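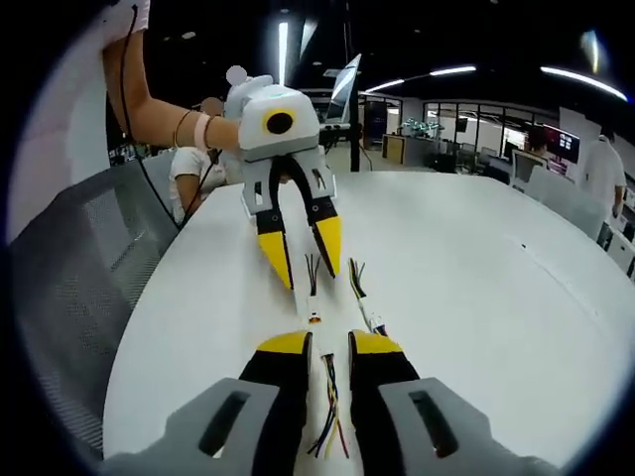
Can you just walk in to the Wudbridge open day? Only until noon – after that you need a slip from the front desk, free, takes a minute.

28 July 2019. Quick notes before I forget. Went for the wiring room mostly. White table, short leads with little white connectors, colors all over – red, yellow, black, blue. Sorting them is the whole job in there. Kelly Vieira gave the talk, fast, good. The shop does over 100 lead types now, up from 70. Match the connector first, then the colors. I'd of done it the other way round.

Pamphlet from Kaijage on crimping, didnt read it yet. Coffee ok. Parking bad, ended up in lot 3, long walk.

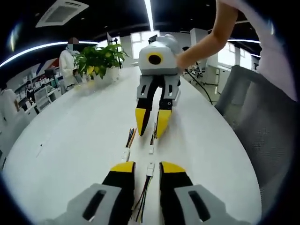 Hamisi Wanyama wrote back that black leads are the ones that always get him, they all look alike in a bundle, and he'd tag them before anything else. Fair. Will ask about tags in November, when they open again. Room 212, use the side stairs.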